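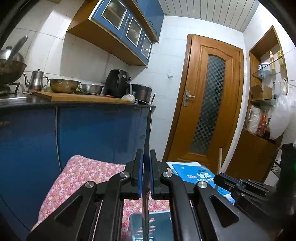
I'm going to write down how I finally cleared my paper backlog, in case it helps anyone who has been putting it off. It took most of January last year to admit there was a problem and until September to do something. A surface with a flowered cloth on it and a stack of white paper under a book is how it starts. My stack had a cookbook on top so the fan wouldn't blow it around, and I didn't look under that cookbook for two years.

First number: 233 sheets. I only know because I ran them all through a scanner later and it keeps a total.

Most of it was mail I had opened, read, and set down. Opening it felt like dealing with it. The dentist, the water company, the car insurance, a warranty for a toaster I no longer have.

What pushed me was a late notice from Faststead, who handle the storage unit my sister and I share. They had sent two reminders. Both were in the stack. The late fee was $38.

I paid it the same afternoon and then sat down and sorted everything. One long evening, radio on.

My piles were: pay it, file it, shred it, ask somebody. I tried more piles at first (medical, house, car, school) and it slowed me down. You end up holding one sheet and debating it.

"Ask somebody" was the smallest pile and took the longest to clear. It was things like a letter about a pension from a job I left at 24. I called. They had my old address in Gelcombe. It took 92 minutes on hold and then four minutes with a very nice person.

Shredding: I don't own a shredder. The library branch has a shred day twice a year, so I saved it in a grocery bag and took it then. If you can't wait, an office supply store will do it by the pound.

What I kept on paper: birth certificate, car title, the lease, tax returns with their backup, and anything with a raised seal or a real signature. Those went in one accordion folder.

Everything else worth keeping got scanned. I name files with the year first, then who it's from, then what it is. 2021 water bill. 2021 dentist receipt. Year first means they line up by themselves.

I used to follow Marion Tennant's system, which has a tickler file with a folder for every day of the month. It's a good system. I kept it up for eleven days. If you already like folders you'll probably do better with it than I did.

Someone asked about apps. I tried one called Trisatow for the bill reminders and it was fine, but I already had a calendar on my phone, and I went back to that. Bill comes in, I put the due date in the calendar with the amount, and the paper goes in the tray.

The tray -- I should have mentioned it sooner. One tray, by the front door, shallow. When mail starts sliding off it, I have to sit down and go through it. A deep basket was a mistake. I had one before and it held four months of mail.

I do the tray when I'm waiting on laundry. Usually it's ten minutes. Sometimes it's one coupon flyer and I'm done.

Annag Hepburn replied that her mother pays everything the minute it arrives, standing up, coat still on. I've started doing that with anything under $20. It works better than I expected, though I've paid one bill twice -- the water company credited it.

On stopping the mail itself: I switched the bank and the electric to paperless. I left the water bill on paper. Their website logs me out every time and I got tired of it.

Catalogs take longer. You have to contact each company, and it can be a couple of months before they quit coming. I keep a list on the fridge of the ones I've written to, with the date.

Still not solved: kids' artwork and greeting cards. They're in a shoebox. I'll post again if I come up with anything for those, and if you have something that works, please reply and tell me what size box you use.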